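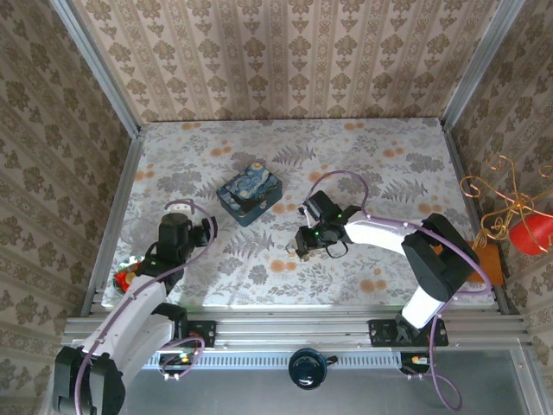 Home > Table & Kitchen > Tablecloths by the metre

Erura Fern Tablecloth

We've had a soft spot for ferns in this shop for as long as there's been a shop, and the Erura cloth is the one we keep coming back to. It has a white ground, printed with grey fern fronds and smaller leafy sprigs in the same grey, and scattered in between are round flower dots in a pale orange that you might call apricot or you might call peach, depending on who's standing at the counter. (My vote is apricot. Tamás Vörös, who does our cutting, says peach and writes it on the dockets to annoy me.)

It's a quiet print, and that's a good deal of its charm. Plenty of botanical cloths look marvellous on the roll and then take over the whole dining room once they're down, so you end up eating your toast in a jungle. The Erura is mostly white with the grey sitting softly on top, and the orange dots are far enough apart that they catch your eye one at a time. You can put nearly any plate on it. You can put a patterned teapot on it, too, and the two of them will get along.

What goes with it

People often worry about mixing a printed cloth with printed walls, and we spend a fair bit of time on the phone talking them out of it. The Erura does very nicely against an old-fashioned wallpaper. Set it beside a beige paper with brown damask-style florals running down in stripes and it looks fresh and light, and the wallpaper looks warmer for the company. The trick, if it is a trick, is that the ferns are loose and leafy while a damask is formal and upright, so they're never competing to be the same thing. If your room was papered by somebody's grandmother and you're fond of it, please don't strip it on our account!

On the table itself, a small thing in a strong colour does wonders. Our favourite is the Oláh night-sky tin, a little rectangular box in dark blue with yellow and light-blue swirls all over it, and it really does sing on all that white. We keep one on the shop's display table and it gets picked up constantly. Customers have told us they use theirs for tea bags, for buttons, for spare keys, and one lovely woman in July bought a pair for her seed packets and then came back for the cloth. The tin is sold separately and you'll find it under Gifts & Small Things.

As for napkins, plain is easiest. A soft grey picks up the fronds, and a washed orange brings the dots forward, so choose according to whether you'd like the table calmer or cheerier. Plain white is fine as well, though it does show the spag bol.

Size and cutting

The cloth comes 1540 mm wide and we cut it to whatever length you ask for, up to five metres in a single piece. If you need something longer than that, ring us before ordering and we'll have a look at what's left on the roll, as sometimes we can manage it and sometimes we'd have to wait for the next one to arrive.

To work out your length, measure the table top and add the drop you'd like at each end. For everyday meals a short drop is more comfortable, and your knees will thank you. For a Christmas table or a christening tea you may want it longer and a bit grander. Do measure with the table in its usual spot, with any extension leaf in or out as you'll be using it. We have had more than one cloth returned because the leaf was in the garage at the time, and although we're happy to help, a cloth can only ever be cut shorter.

If it's for a workbench, a craft table or a little side table, tell us in the order notes. Plenty of people want a cloth that lies close to the edges so it doesn't snag on what they're doing, and Tamás can trim it to the exact size of the top if you send him the measurements. He'll ring you back if a number looks odd to him. He has a very good nose for a centimetre that was meant to be an inch.

Cut edges are left raw unless you ask for a hem. Hemming is done here in the back workroom by Tamás Pap (yes, two of them, and yes, it causes trouble with the post) and takes a little longer than a plain cut. Please allow for the hem when you measure, or just tell us the finished size and say so, and we'll do the adding up for you.

Direction of the print

The fronds wander about in different directions, so there isn't a strict top or bottom to fuss over, and you can lay the cloth whichever way suits the table. If you're joining lengths for a very wide table, though, let us know and we'll try to cut them so the ferns don't come to an abrupt stop at the seam. It won't be a perfect match, as it's a scattered pattern and there's always a frond somewhere that loses its tip, but with a few things on the table you'd have to go looking for it.

Looking after it

A white ground asks for a little attention, so deal with spills when they happen and you'll save yourself a lot of bother. Every length goes out with its own care card from the mill, and we'd ask you to go by that. The card is tucked into the fold, so give the parcel a shake before you put the wrapping in the recycling.

It will arrive with creases from being folded. Lay it out the evening before you want it and a good many of them will settle overnight. We can send it rolled if you'd prefer, on one of the long tubes, which costs a bit more in postage and saves a bit of grumbling.

Samples

Colours on a screen are never quite the colours in your kitchen, and the orange in this print is the sort that shifts with the light. At breakfast time it's hardly there, and under a warm lamp it glows a bit. We'll gladly post a sample so you can put it against your walls and your plates and live with it for a few days. You can ask for two samples per order, so if you're tossing up between this and the Haltis Stripe, get one of each and see which you miss when it's been put away.

The piece we send is big enough to show a frond and usually at least one of the dots, though we do cut them from the ends of rolls and can't promise you a particular bit of the pattern.

Ordering and delivery

Choose your length from the menu, add a hem if you'd like one, and pop anything else we should know in the notes. Lengths cut to order can't be returned unless there's a fault, so do try a sample first if you're at all unsure. If there is a fault, send us a photo and we'll put it right. Parcels go out in a plain Prustix mailer, so if it's a present for someone in the house, there's nothing on the outside to give it away.

You're also very welcome to come in and see the Erura on the roll. Bring a plate, or a scrap of your wallpaper, or the curtain if you can get it off the rail. We'll put the kettle on and clear some room on the cutting table.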